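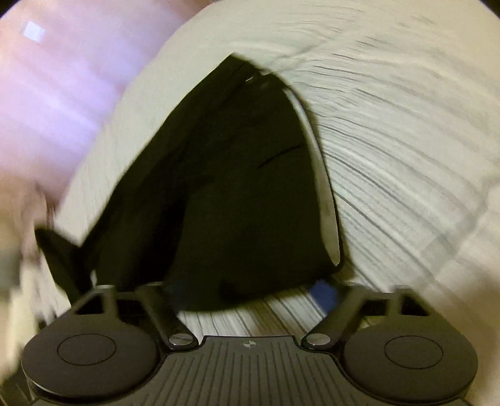 My mother folded clothes on the bed, and I did the same for many years without asking why. When I moved to Liltlow, I rented a room with a good table and I told myself that I would become a person who folds at the table. It lasted until November. Then I went back to the bed, and I want to defend this decision.

The experts of tidying do not agree with me. My neighbor Nandi Msimang took a course in home order, and she repeats that a bed is too soft for a straight fold. She is right about the softness. A sleeve sinks, a corner moves, and the line you made with your hand is already a curve. On a hard table a shirt becomes a clean rectangle in a few seconds. I admit all this.

But I have 12 black things in my closet and I do not iron any of them. For whom do I need the clean rectangle?

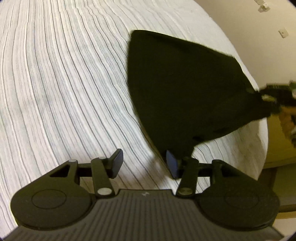 A dark cloth needs a light ground, in my opinion. On my brown table I could not find the front of a black shirt without lifting it to the window. On a pale sheet I see the outline at once, and also every hair and every thread which must be picked off. A striped sheet is even better. I put the hem along a stripe and I have my ruler for free.

There is also the question of the back. A table asks you to stand, while at the bed you can sit, or kneel on a cushion like my friend Riaan Baloyi, who is 70 and does his whole wash in this way. He folds badly and he is content. His things go into the drawer in long strips, some of them nearly triangles, and the drawer closes.

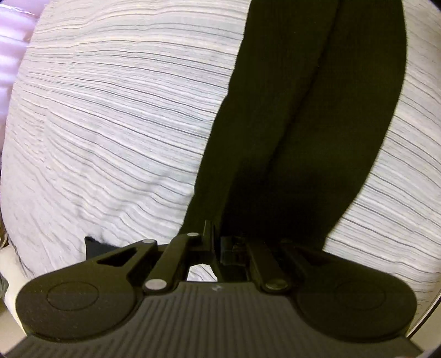

I think we were taught to be ashamed of the wrong thing. A fold that is not straight harms no person. A pile that waits on a chair for 2 weeks, because the table is full of papers and the owner has no courage to clear it, does harm a little. You pass it every morning and you feel accused.

The bed has one more advantage, and Nandi laughed when I told her. You cannot leave the work there. At night you want to sleep, so the clothes must go into the drawer, straight or crooked. Mine are mostly crooked. I still use the table for eating.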